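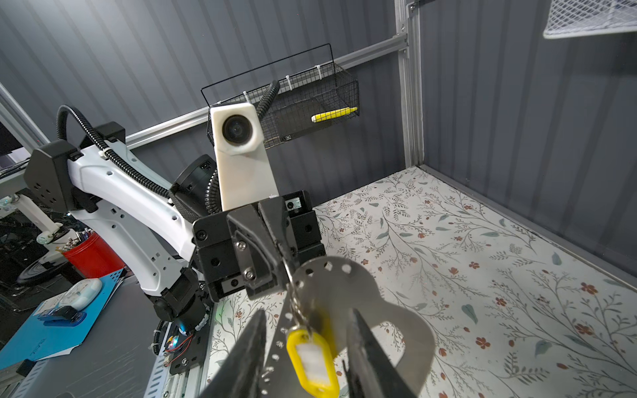 Jukgate opens Galent, its library of hand-guided robot tasks
Kozan, December 3, 2024

Hello from all of us at Jukgate! I'm Melahat Tokgöz, I look after the teaching bench, and today I get to tell you that Galent is open for anyone to download.

Galent is a set of 1091 recorded demonstrations, every one done by a person driving our two-armed bench by remote control. You move the handles, the arms follow, and the whole run is saved — joint positions, gripper openings and the view from the wrist cameras. The jobs are small household ones. My favourite is the keys: pick up a keychain by its ring and pass it from one gripper to the other (much harder than it sounds, the ring swings about).

Seven of us have been driving since June. Kaan Gündoğdu wrote the replay tool and Hülya Çınar went through every run, marking where each grip starts and ends. We kept the fumbled ones in, with a label, as our partners at Gerkoreo asked for them.

"I wanted a new driver to be useful after about 20 minutes," says Tzu-hsuan Kao, who designed the handles. "Mostly you need to slow down."

We're also running eight open afternoons at our Kozan workshop, where you can have a go yourself. No experience needed, and do bring your own keys!

To book a place or ask for the download link, write to Şükran Dursun at the Jukgate press desk.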